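Cleno in the laundry corner: questions for the people who rent it out 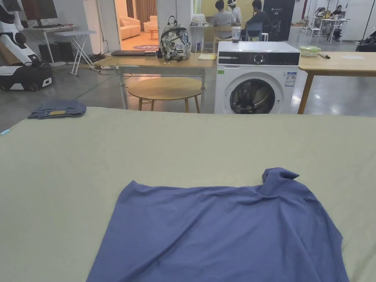 A blue knit shirt on the folding table, with a pair of jeans at the back corner.

Cleno is a clothes-folding service. The customer pays a monthly fee and gets a robot, a fabric cover for a table they already own, and updates to the software. Rilovwood, the company behind it, started taking orders in December and runs its test rooms in Veltville. We spoke with the product lead there, who asked that we use a job title only.

The first question was the price. The basic plan is $60 a week, billed monthly, with a buyout of $3255 at the end of the first year. "People add it up and they call us, and that's fine," the product lead said. "A small guesthouse looks at it differently from a family. We sell mostly to guesthouses."

The machine starts with a flat garment or a pile. Flat is easier. A knit top is harder than a pair of jeans, according to the product lead, and the collar is where most of the trouble comes from. "Denim holds its shape. You pick up a knit by the shoulder and the whole thing stretches and swings. The collar folds over on itself and the software has to decide if that's a collar or a sleeve."

The company keeps a log of every attempt. The latest batch for knit shirts had 3112 attempts, and 2576 of them ended in a fold the reviewers accepted. The rest were redone by hand or dropped. Asked if that was good enough to sell, the product lead did not give a yes or no. "It depends what you do with the leftovers. If someone is in the room anyway, they fix those. If you want to lock the door and go home, don't buy it yet."

The cover matters more than we had expected. Early ones were white, and pale towels were hard to pick out against them. The current cloth is olive and has to be pulled tight before each session. It is made by Vörös, a textile supplier, and a replacement comes with the plan once a year.

Cleno does not load or empty a washing machine. Rilovwood gets asked about this often. "We would like to. It's a different reach and a different set of problems, and I'm not going to put a date on it."

Fitted sheets, bras and anything with long straps are also off the list for now. Socks can be laid in a row but are not paired.

Setup takes one visit. The installer measures the table, checks the lighting and runs a set of test garments with the customer present. Orders placed now are being filled in the order they came in, and the monthly plan can be canceled with 60 days' notice.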